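Encombe Building, Level 2 shared kitchen and break area
Fire and electrical walk-through, July 2025
Form used: Stisex short form, rev. 7

**1. Exits and routes**

- [x] Both doors open fully and self-close
- [x] Exit sign lit on battery test
- [ ] Corridor clear to full width. *Comment: two Skivance chair cartons outside the store room. Move to basement.*

**2. Extinguishers and blanket**

- [x] CO2 unit, tag 134, pin and seal in place, gauge not fitted on this type
- [x] Fire blanket on hook, pull tabs accessible
- [ ] Service label current. *Comment: last entry April. Initials missing. Contractor to confirm.*

**3. Tables and work surfaces**

- [x] Surfaces stable, no sharp edges
- [x] No heat marks or scorching 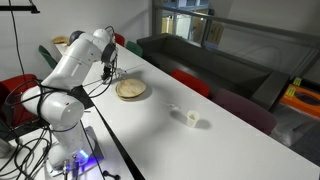 *Item 3: white tabletop, round wooden plate.*

**4. Outlets and small appliances**

- [x] Kettle and toaster cords undamaged
- [x] GFCI outlets trip and reset
- [ ] No extension cords in permanent use. *Comment: the Mabula refrigerator is still on a cord behind the counter. Same finding as last round. A fixed outlet is needed. Rated load of the cord is not legible, so treat it as unsuitable.*
- [ ] Microwave vent clearance. *Comment: unit is 700 W, pushed flat to the wall. Pull forward.*

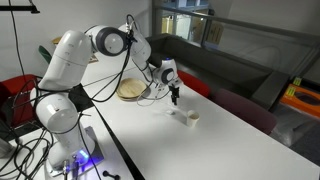 **5. Storage**

- [x] Nothing stored within reach of the sprinkler heads
- [x] Cleaning products in closed cabinet
- [ ] Paper goods away from heat. *Comment: case of 400 napkins on top of the toaster shelf. Relocate to lower cabinet.*

**6. Result**

Pass with open items. Items 1, 2, 4 and 5 to be closed before the next round. Refrigerator outlet goes to building electrical as a separate work order.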